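The Raffle at Rastley

Saturday. Rain since four in the morning and Eustaquio Serrano already on the bus, wet socks, ticket in his shirt pocket. Number 22. He kept touching it.

He'd told his brother-in-law it was nothing. A drawing, a dumb one, the kind they do at the feed store in Rastley every December. First prize a truck. Not a new truck. But a truck.

"You never won anything," Heriberto said on the phone.

"I won that ham."

"You found that ham."

The bus stopped at Briltavine for no reason. Driver got out, smoked, got back in. Eight minutes. Eustaquio watched the clock over the pharmacy and thought about Abundio Zavala, who owed him money, and who would want a ride everywhere the second there was a truck. Well, no. Let him walk. Let him walk to Plaltivley and back in the rain, see how he likes it.

Then he felt bad about that. Abundio had a bad hip.

Past the bridge the fields were all water. A dog on a roof. He thought of Nela, how she used to say luck was a thing other people's mothers gave them at birth, and how she'd laugh, and how she bought the tickets anyway, every year, three of them, always three. This year he'd bought the one. It seemed like enough. It seemed like to many, some nights.
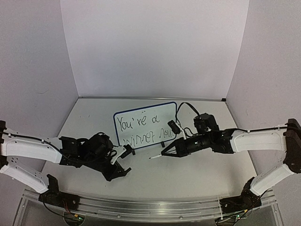 "You're a winner now."

The store was packed and smelled like wool. Kenneth Abella had the microphone and couldn't make it work, kept tapping it, said the heck with it and yelled. Third prize, a heater. Second prize, some lady from Nwachukwu Road, screaming, hugging a stranger.

Eustaquio took out the ticket. The ink had run. A 22 or a 27, who could say. He held it up to the light, then closer, then at arms length.

"Twenty-two!" Kenneth yelled.

Nothing. People looking around. Somebody coughed.

He could of said it right then. His mouth was open and everything. He was thinking of her coat - the green one, still on the hook by the door, both pockets full of old stubs.

"Twenty-two! Going once!"

"Here," he said. Too quiet. Then he put his hand up.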